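Sim to real manipulation » Methods and results

Thread: Uprighting a tipped cup, sim policy vs. scripted baseline

praltwood_hv
Posted August 2026

Hello all, and thank you again for the patience with my last thread, which wandered quite a bit (my fault!). I finally have numbers for the cup uprighting task. The policy is trained only in simulation, starting from a paper cup lying on its side on the table, with the pose randomized each episode. I ran 200 evaluation episodes in sim and got 68 percent success. The scripted baseline, which just finds the rim and pinches it, did noticeably worse whenever the mouth pointed back toward the arm.

I keep a render from the wrist view pinned over my desk, because it is the sort of start pose I think about most.

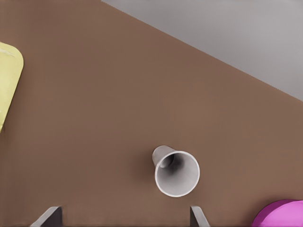

Start pose, mouth toward the lower right, gripper open.

With the mouth turned that way you get a lovely clear look at the rim and very little of the outer wall, and the policy has to decide whether to put one finger inside the cup or go around the body. Mine likes to go inside. I did not reward that anywhere, it just settled there, and I would love to hear whether other people see the same thing.

Hường Văn

cunmont
Nice work, and nice to see a percentage with the episode count next to it. I'm going to grumble a little, though. Your render has very soft light and a plain brown table with no grain. My lab bench looks nothing like that — scratches, tape, glare from the window. Did you randomize textures at all, or only the pose?

praltwood_hv
Pose only for this run, and you are right to grumble. Textures and lights are next. I wanted to see the grasp behavior by itself first, and I was afraid that if I changed everything together I would spend all of February's compute hours over again trying to work out which change did what.

starnier17
I disagree with cunmont on the order of things. If the finger-inside grasp is wrong, no amount of pretty table texture will save it. A real paper cup gives when you push on the wall from inside. Is yours rigid in the simulator?

praltwood_hv
Rigid, yes.

starnier17
Then I'd worry about that well before the lighting. We had a policy that pried cups up from inside and it looked wonderful until we tried real ones and the rims folded. We ended up capping the finger force and retraining, and it moved over to grasping the body by itself.

cunmont
Fair, but Hường's policy can't grasp anything it can't find. I've lost whole weeks to a pale cup against a bright bench. Both matter, I suppose, and I still say the cheap fix should go first.

christodoulou_k
Small question from someone newer to this. Are the results from one training seed or several? I get swings big enough between seeds that I stopped trusting a single run.

praltwood_hv
Three seeds, and the 68 is the middle one. I should have put that in the first post, sorry! I'll add the other two when I'm back at my machine. And starnier17, would you mind sharing the force cap you used? I'd like to try it before I touch the textures, with apologies to cunmont.

starnier17
Sure, I'll dig out the config and send it over tonight.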